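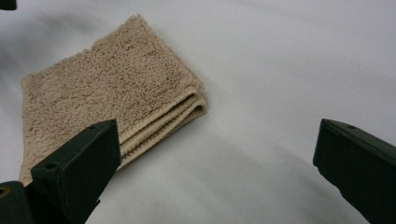

Why do my terry towels come out of the wash stiff and scratchy, even when I use softener?
Most often there is too much detergent and softener left in the loops. Leave out the softener, use half of the detergent, and run one extra rinse. Shake each towel well before you dry it.

Ticket: Towels stiff after washing, do not stay folded
Status: Solved
Opened by: Tymofii Pavliuk
Category: Laundry / Linen
Product: Skornell washer, 9 kg drum

First message
Hello. I take care of the linen for a small guest house, Pascu. We have beige face towels, terry cloth, bought in May. When they were new they were soft and I could fold them in a flat packet. Now they are hard like cardboard on the hem, and the packet opens by itself on the shelf. I wash at 60 degrees with the powder Werno and one full cap of softener. What should I change first?

Reply from support
Hello Tymofii, thank you for writing. Please tell us four things: how many towels go in one load, how much powder you use, how hard your water is, and how you dry them.

Tymofii Pavliuk
One load is 13 towels together with two bath mats. Powder is two scoops. The water is hard, I see white marks in the kettle every week. I dry on the rack in the hallway, near the radiator.

Reply from support
Two scoops is a lot for this load. Please take the bath mats out and wash them separately, as they hold much water and the towels cannot move freely. Then do one wash with no powder and no softener, only a cup of white vinegar in the drum, 60 degrees. After this, a normal wash with one scoop. Do not pour vinegar together with any product that has bleach.

Tymofii Pavliuk
I did the vinegar wash this morning. There was foam on the glass of the door, although I put no powder at all. So I think it was old powder coming out. I ran it a second time and the foam was less. The smell of vinegar was gone after drying.
The towels are better in the middle but the hem is still hard, and it pulls the corner up.

Reply from support
The foam does come from old powder, so you are going in the right direction. About the hem: it is flat woven and it can shrink more than the looped part. Pull it gently along its length while the towel is damp, then lay it flat for a few minutes before you hang it. What spin speed do you use? And please move the rack farther from the radiator.

Tymofii Pavliuk
The spin was 1400, I changed it to 1000. I moved the rack to the window side. Drying is longer now, roughly 2000 minutes in total if I count all the loads of this week, but I can accept it.
I have one more question, about folding. Before, I folded in half, in half again, and then one more time, and the pile was thick and fell over. Is there a better way for a narrow shelf?

Reply from support
For a narrow shelf, fold in three parts lengthwise and then once in half. Put the folded side to the front and the open edges to the back. Press with the flat hand to let the air out. Do not iron terry, it makes the loops flat.

Tymofii Pavliuk
Thank you. I tried it on Saturday with the whole load. The packets are lower and they stay closed. Three towels still have a lifted corner, I keep these for the kitchen. The loops on them were already damaged before, I think from the zipper of a Wemby laundry bag which I washed together with them.

Reply from support
Please close the zipper, or wash the bag alone. If a loop is pulled out, cut it with small scissors and do not pull it. We will mark the ticket as solved. You can reopen it by replying here.

Tymofii Pavliuk
Small update for other people who read this. After four washes with one scoop and no softener, the towels are soft enough and guests do not complain. I repeat the vinegar once per month.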